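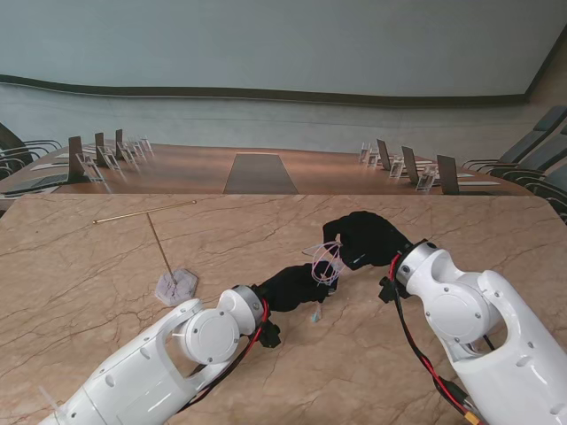
September 29, 2025: two-hand handover, wire clip, Temberg policy

Marble table again, both arms. Object is the see-through clip with the pinkish tint, the one made of thin curved strands. I wanted to see whether the number in the Temberg write-up survives a change of table. My short view is that it partly does, and that the part which does is less interesting than we have been saying in meetings.

What was claimed

The July draft says the policy "reliably passes thin, see-through objects between hands" after training on 400 demonstrations. The word reliably is doing a lot of work there. The draft never says what counts as a pass. I went through the old logs this morning, and a trial was marked good if the clip left the first hand and was off the table two seconds later. By that rule a clip hooked over a knuckle is a success. I'd like to stop using that rule.

What I ran

200 trials, same checkpoint as July, no retuning. Start pose drawn from the usual list. I left the gold stand at the left of the table where it was, as it was in the demonstrations too and I didn't want to change two things at once. It does worry me a bit. It is the most obvious fixed thing in view, and I can't rule out that the policy is using it as a landmark. See below.

Scored each trial twice: once by the July rule, once by a stricter one (receiving hand has the clip between fingertips, giving hand fully clear, held for five seconds).

Result

July rule: 176 of 200. That is close enough to the draft that I believe the draft, as far as it goes.
Strict rule: 60 of 200.

So most of our passes are hangs. The clip is an open loop and these hands have a lot of places for a loop to catch. I'm fairly sure a solid object of the same size would score much lower on the July rule and perhaps about the same on the strict one, but that is a guess until somebody runs it.

Things that bother me

1. The camera barely sees the clip. Clear strands over pale marble with brown and grey veins. I put the crops through the Laneo viewer and in a good many of them I couldn't find the outline myself. If I can't find it, I'd like to know what the network is finding. One dull possibility is that it has learned where the hands usually meet and is closing on that spot whatever is there.

2. Easy check for the above: run it with no clip. I did a handful at the end of the session. The hands came together near the middle of the table and the fingers closed anyway, every time. Too few to report, but please don't quote the headline figure outside the group until it has been done properly.

3. The right arm's cable hangs from the wrist and runs across the table. It moves when the arm moves, so it may be giving the policy a cue about arm position that has nothing to do with the clip. Tie it back for the next batch and see whether the score shifts.

4. Finger force. The Hallgrímsson controller reports a contact when the fingers touch each other as well as when they touch an object, and the log doesn't separate the two. Half of my "contact made" entries are probably finger on finger.

What I don't dispute

The approach motion is good. Both wrists arrive together, no collisions all session, and the curl of the right hand over the left looks much less nervous than the Katholm baseline. If the paper were about getting two hands to the same place smoothly I would sign it today.

Next

Rerun with no clip, full batch, strict scoring.
Move the gold stand to the other side, then take it away altogether.
Swap in something opaque, same size, closed shape.
Have a second person score the video blind. I knew which result I expected and that is not a good state to be scoring in.
Rewrite the definition of a pass before anyone touches the abstract.

Logs are in the shared folder under today's date, both sets of scores in the same sheet. The column headed "hang" is mine and was filled in by eye, so argue with it.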